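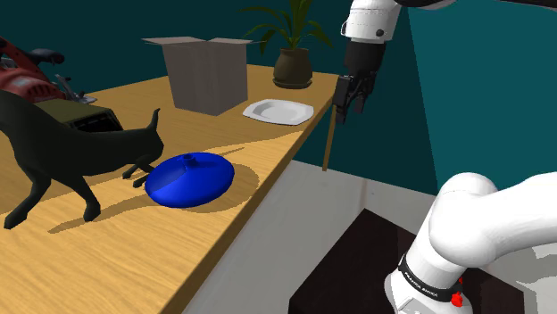 Arm group report

The arm group at Harnis has moved most of its work into simulation until the new bench is finished. Alžběta Štěpánek built the virtual table, with a Franka arm standing beside it, and Casimiro Urquijo has been writing the pick routines.

The objects on the table were chosen to be awkward. The plate is shallow, the box has its flaps open, and the blue disc has only a small knob on top to hold. The animal figurine has thin legs and tends to tip over when the fingers close too low. The potted plant is there as something to avoid. Casimiro wants the planner to keep the wrist clear of the leaves before we try anything on the saw.

Each test is 300 runs with the lights and the objects moved between runs. The last test had 21 failed grasps, most of them on the plate. Viera Tichý thinks the fingers come in too steep, and she is changing the approach angle this week. If you have ideas about gripping a flat rim, please talk to her.

The real bench is coming along. The top is glued up and sanded, and the legs still need bracing. Baltasar Zúñiga is looking for 10 M8 bolts and a steel plate thick enough to mount an arm on. Check your scrap before he orders from Brallau.

The group meets next on 6th December in the back half of the shop. Bring a laptop if you want to run the table yourself. Setup notes are in the Kubíček folder on the shared drive, and Rochelle Tipoki can give you access.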